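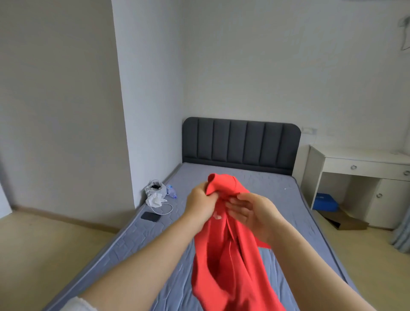

チケット詳細

件名:赤い衣類からの色移り(疑い)とたたみジワについて
製品:Clernex 衣類用リンクルミスト
状態:調査中 → 保留 → 完了(条件付き)
起票:Zdislava Kuruc
担当:Nuno Pinheiro

1. 申告内容(Kuruc)

赤いトップスの洗濯後、たたむと必ず斜めにシワが入ります。Clernexのミストには「吹きかけて振るだけ」とありますが、振っても取れません。加えて、ベッドの上でたたんでいるため、赤い色がマットレスに移るのではないかと心配しています。シーツは洗濯に出していて、今は青みがかったグレーのキルティングがむき出しです。作業場所はベッドしかありません。

率直に書きますが、「吹きかけて振るだけ」で済むなら、この世にアイロンは要らないはずです。返金を求めているわけではなく、どこまでが製品の効果で、どこからが宣伝なのかを知りたいです。

2. 一次回答(Pinheiro)

お問い合わせありがとうございます。次の点をお知らせください。

・衣類の素材表示
・ミストの使用量と、衣類からの距離
・吹きかけてからたたむまでの時間
・マットレスの生地に変色が見られるか

なお、添付を拝見したところ、片手で生地を束ねるように握っておられます。握った部分から新しいシワが入ることがありますので、両肩の縫い目をつまんで持ち上げる方法をお試しください。

3. 返信(Kuruc)

素材は綿100%。使用量は「適量」としか書かれていないので、適量です。適量とは何プッシュなのか、そちらから先に教えてほしいところです。距離は腕を半分伸ばしたくらい。たたむまでの時間は計っていません。

マットレスに赤い色は見当たりません。ただし、今ないからといって今後もないとは思っていません。

持ち方については、ご指摘のとおり握っています。つまむだけだと片側が落ちるからです。一応試しますが、持ち方ひとつで変わるという話は、たいてい製品が効かないときに出てくるものだと思っています。

4. 切り分け その1:ミストあり・なしの比較

手順(Pinheiroより)
a. 同じ衣類を一度水に通し、脱水時間をそろえて干す。
b. 一回目はミストなし、二回目はミストありでたたむ。
c. ミストは7プッシュ。前身頃と後ろ身頃に分けて吹きかける。
d. 39分置いてからたたむ。

結果(Kuruc)
一回目、ミストなし。肩をつまんで三回振り、平らに置いてたたみました。斜めのシワは薄く残る程度。
二回目、ミストあり。同じく三回振りました。斜めのシワは薄く残る程度。

違いがわかりません。同居の妹にも見せましたが、逆の順番で答えました。それから39分という数字はどこから来たのでしょうか。40分ではいけないのですか。

回答(Pinheiro)
社内試験の条件をそのままお伝えしました。40分でも差し支えありません。

Kuruc
そうだろうと思いました。

5. 切り分け その2:たたむ場所

Pinheiroより
キルティングには凹凸があり、薄手の綿は縫い目に沿って跡がつくことがあります。平らな板か、厚手のタオルを敷いた上でたたんでみてください。

結果(Kuruc)
板はないので、Ollachの通販で買ったまま使っていなかったバスタオルを二つ折りにして敷きました。これは差が出ました。裾のあたりにあった波のような細かい跡がつきません。マットレスのステッチの模様が波形なので、おそらくそれが写っていたのだと思います。

ついでに、たたむ前にベッドの上を片づけました。スマートフォン、充電ケーブル、水のボトル、ビニール袋。これまでは隅に寄せるだけで、袖を広げるたびにケーブルに引っかけていました。袖だけシワになる理由の半分はこれではないかと疑っています。製品の説明書に「ケーブルをどけてください」とは書いてありませんでした。

白い糸くずも取りました。赤い服につくと目立つので。

6. 切り分け その3:色移り

Pinheiroより
濡らした白い布で、衣類の目立たない部分を軽く10秒ほど押さえ、色がつくかご確認ください。色がついた場合は、湿った状態でマットレスに置かないようお願いいたします。プリント部分はこすらないでください。

結果(Kuruc)
裾の裏で試しました。布の端がほんのり桃色になりました。洗濯表示には「色落ちします」ではなく「色落ちすることがあります」とあります。便利な言い方です。

つまり、ミストを吹いてすぐマットレスに広げるのが一番まずい使い方だったことになります。ところが製品の裏面には、平らな場所に広げて吹きかけるよう図まで載っています。ここは直していただきたい。

回答(Pinheiro)
ご指摘を記録し、表示の担当部署へ回しました。濃色の衣類はハンガーに掛けて吹きかけ、乾いてからたたむ手順をご案内いたします。

7. 追加質問(Kuruc)

Mendesの同種の製品は800円で、Clernexは同じ容量でそれより111円高いです。差額分の働きをするのか、根拠のある数字があれば見せてください。香りの話は不要です。

回答(Pinheiro)
他社製品との比較試験は行っておらず、お示しできる数字がございません。

Kuruc
「ない」と書いてくれたのは初めてなので、そこは評価します。

8. 現時点のまとめ(担当記入)

・たたみジワ:主な要因は、持ち上げるときの握りと、下に敷いた面の凹凸と推定。ミストの効果はご使用環境では確認できず。
・色移り:衣類側に軽い色落ちあり。マットレスへの移りは申告時点でなし。
・対応:乾いた状態で、タオルを敷いてたたむ。濃色は掛けて使用。
・表示改善:社内で受付済み、時期未定。

9. 起票者コメント

「ミストの効果は確認できず」のところに「ご使用環境では」と付いているのが気になりますが、完了で構いません。5月にCanholmの折りたたみ式の台を買う予定なので、届いたら同じ服でもう一度やります。そのとき差が出なければ再度開きます。表示の件は、時期が決まったらこのチケットに書き込んでください。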